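Solton Banco
Brazo ligero para tareas repetitivas de taller, cocina y laboratorio

Inicio > Equipos > Brazos de sobremesa > Solton Banco

Ref. 545
Alcance: corto, pensado para una sola mesa de trabajo
Ejes: 7
Pinza: paralela, dos dedos, intercambiable
Programación: guiado manual, bloques o Python
Simulador: incluido, sin límite de puestos

¿Puede una máquina encargarse ya de las tareas pesadas de la casa o del taller? Nos lo preguntan casi a diario y la respuesta nos encanta, porque por primera vez en muchos años es un «sí, algunas» con nombres y apellidos. El Solton Banco coloca piezas en una bandeja, cambia placas de sitio, pulsa botones, abre y cierra cajones con tirador recto y repite la misma secuencia toda la noche sin que se le desvíe el pulso. ¡Y lo hace en una mesa normal, enchufado a una toma normal!

Lo que ya le sale bien

Todo lo que tenga forma fija y un sitio conocido. En el taller de Hollmann clasifica casquillos y los deja en cubetas, y el encargado, Koen Mertens, nos contó que el primer turno completo sin parar llegó en agosto, después de 13 versiones del programa. También va muy fino con la vajilla rígida: platos llanos, vasos rectos, tarteras con tapa (siempre que lleguen separados, apilados se le complican un poco).

Lo que todavía le cuesta

La ropa. Una toalla extendida la dobla con bastante dignidad, pero un montón recién salido de la secadora sigue siendo un mundo. Las bolsas de plástico, los cables sueltos y los envases transparentes también le dan guerra. Fregar una sartén con restos pegados no se lo pedimos aún, y a quien nos escribe con esa ilusión le decimos que espere – seguimos trabajando en el control de fuerza y cada versión nos acerca un poco más.

Primero en el simulador

La parte que más disfrutamos de este equipo es que se puede montar el puesto entero en pantalla antes de mover un tornillo. Se cargan la mesa, los aparatos y el brazo, se prueba la tarea y se ven enseguida los giros incómodos.
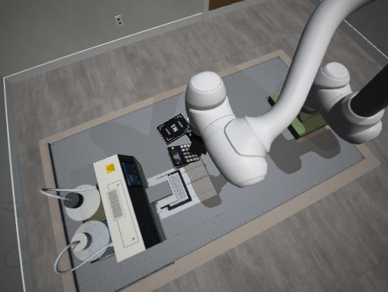
Eero Ojala, de nuestro equipo de aplicaciones, suele empezar por el recorrido del codo, que es donde casi todos nos equivocamos al principio: la pinza llega de maravilla y el codo pasa por encima de algo que no debería tocar. Con los tubos y las botellas conviene ser generoso y dejarles más hueco del que parece necesario. Cuando la secuencia queda limpia se exporta al brazo real y se ajusta el agarre a velocidad reducida.

En la caja

Brazo, controlador, pinza estándar, placa de fijación para mesa, parada de emergencia con cable y licencia del simulador. La pinza blanda Cleka y el soporte de cámara Monico se piden aparte.

Mantenimiento

Revisión de juntas cada 3000 horas de trabajo. Los dedos de la pinza se cambian a mano con la llave incluida.

Ficha actualizada el 7 de enero de 2025. Si tienes una tarea rara en mente, mándanos un vídeo corto de cómo la haces tú y la probamos en el simulador – las raras son las que más nos gustan.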